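Justover Teleoperation and Demonstration Working Group
Minutes of the meeting held on 3/27/22, Seminar Room, Gronham Building

Present: Mireille Karaki (Chair), Zachary Lavoie, Ryota Hirose, Manaia McAlister (minutes)
Apologies: Bořivoj Malý

1. Minutes of the previous meeting

The minutes were agreed as a correct record, with one amendment. Under item 4, "operator training" should read "operator refresher training". The Chair signed the amended copy.

2. Matters arising

2.1 The foot pedal on the surgeon console has been replaced. Mr Lavoie reported that the clutch now releases as it should. The old pedal has been kept for parts.

2.2 The revised consent form for operators has gone to the Pledomano office for comment. No reply had been received at the time of the meeting. Ms McAlister to follow up.

2.3 The question of storage was carried forward to April.

3. Progress of suturing demonstrations

3.1 Mr Hirose presented the position to date. The group holds 2,301 recorded demonstrations that have passed review. A further 67 have been recorded and await review, giving 2,368 in all. The demonstrations are performed by remote control from the console on tissue pads, with each operator driving both instruments.

3.2 Mr Hirose reminded members that each recording is divided into stages for labelling: needle pick-up, approach, bite, pull-through, knot and trim. The wrist views are used to settle the point at which one stage ends and the next begins, the overhead view being too distant for the purpose. 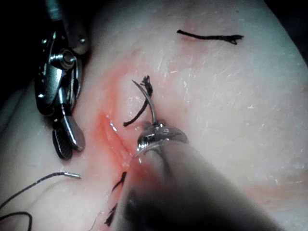 3.3 The Chair asked how the reviewers treat a recording in which the needle is regrasped before the bite. Mr Hirose replied that regrasping is kept and labelled as part of the approach, provided that the needle is not dropped. Mr Lavoie considered that this put too much into one label. In his view an operator who turns the needle in the jaws is doing something the model ought to learn separately, and the present labels hide it.

3.4 After discussion it was agreed that a separate label, "needle adjustment", would be tried on 28 recordings chosen by Mr Hirose. The results will be brought to the next meeting before any decision is taken on relabelling the rest. Mr Lavoie asked that the trial include recordings from both experienced and newer operators. This was accepted.

4. Quality of demonstrations

4.1 Ms McAlister introduced the paper circulated in advance. It set out the differences in style between operators, most of which arise at the knot. Some operators lay the throws slowly and keep the free end short. Others leave a long tail and recover it afterwards. Both give an acceptable knot, but a model trained on the two together tends to hesitate with the thread half drawn.

4.2 The paper put forward two courses: to ask all operators to follow one written method, or to keep the variety and mark each recording with the method used. Mr Lavoie favoured the first, on grounds of time. Mr Hirose favoured the second and noted that operators who are made to change their habits produce stiff, slow recordings for some weeks.

4.3 The Chair observed that the written method had last been revised before the present instruments were fitted and could not be imposed as it stood. It was agreed to mark the recordings by method for the time being, and to return to the matter once the written method has been brought up to date.

4.4 Members discussed loose thread in the working area. The present guidance says that cut ends should be cleared between demonstrations but is silent on ends left during one. Ms McAlister had received differing accounts from operators of what they understood the rule to be. 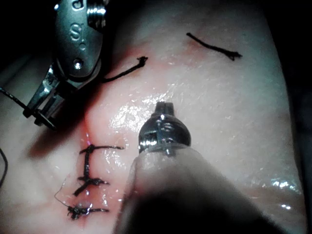
4.5 Mr Hirose was against clearing everything away. A model that has only met a clean pad will do poorly on any other, and thread already on the surface is a fair part of the task. Mr Lavoie accepted the point but was concerned about ends lying close to the wound, where they may be taken for the working thread.

4.6 It was agreed that the guidance should be reworded as follows: "Loose ends may remain on the pad during a demonstration. The operator should move an end only where it prevents a safe bite or a sound knot, and the movement should be left in the recording." Ms McAlister to issue the new wording — subject to the Chair's approval — to all operators.

5. Console delay

5.1 Mr Lavoie reported that three operators had noted a slight lag between hand and instrument in longer sessions. He has not been able to bring it about at will. Logs have been sent to Sakamoto, whose engineers have asked for the console to be left running overnight with logging switched on.

5.2 The Chair asked whether any reviewed demonstrations were affected. Mr Lavoie thought not, but could not say so with certainty until the logs had been read. Operators are to note the session time whenever they feel the lag, and to stop if it persists.

6. Operator hours

6.1 Sessions at the console will be limited to 5 demonstrations before a break. Mr Malý had written in support of the limit and asked that it apply to members of the group as well as to operators. Agreed.

7. Any other business

7.1 Mr Hirose asked for a second set of needle drivers, the present set being out of use whenever it is sent for cleaning. The Chair asked for a written quotation.

8. Actions

Trial of the "needle adjustment" label: Ryota Hirose
Marking of recordings by knot method: Ryota Hirose, Manaia McAlister
Revision of the written method: Zachary Lavoie, Bořivoj Malý
Issue of reworded guidance on loose ends: Manaia McAlister
Reply from Pledomano on the consent form: Manaia McAlister
Overnight logging for Sakamoto: Zachary Lavoie
Quotation for needle drivers: Ryota Hirose

9. Next meeting

To be held in April, in the same room. Papers to Ms McAlister one week beforehand.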